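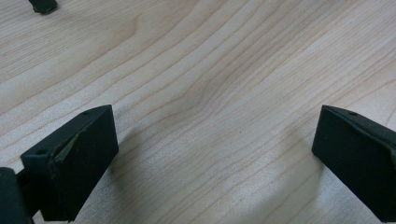

Trinidad Retamal buys equipment for Undirlow, a contract packing firm, and she starts every budget with the parts that wear out. For the handling project the firm has planned for October, she priced fingers and pads before anything else. The black fingers on the hand-held gripper each have a thin strip along one edge, and on the left one the strip looks slightly lifted and curled. "I want a line in the budget for strips like that," she said. "They cost very little, and people forget to order them."

The hand-held unit was quoted at $1,495 by Andier, a small supplier. Retamal asked for two, plus a spare set of fingers for each. The second supplier she approached, Datusetti, would only quote a full arm with the gripper included, and she turned that down for this year.

"We don't know yet which jobs we want to automate," she said. "I can't sign for an arm until we know what it has to pick up. With a hand tool we can record the work first and see which items give us trouble."

Her list of test items is mostly packaging. It runs from small tubs to wide containers with lids, and she asked both suppliers for the opening width of the fingers in writing. Andier sent it the same afternoon. Datusetti sent a brochure. 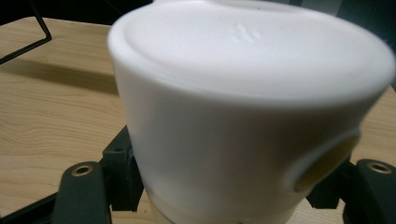
She has also put money aside for time. Her plan allows up to 3 weeks for training, with two people released from the packing line, and she charges their hours to the project. "If you leave wages out, the equipment looks cheap," she said. "Then the line manager asks where his people are, and there's no answer in the budget."

Storage of the recordings is a separate item. So is a support contract with Abeysekara, which will handle repairs and calibration.

Asked what she would change, Retamal said she would have requested a parts list with prices at the first meeting. She got one only after the second quote, and two of the fasteners were missing from it. She is still waiting for those prices and has left the line open.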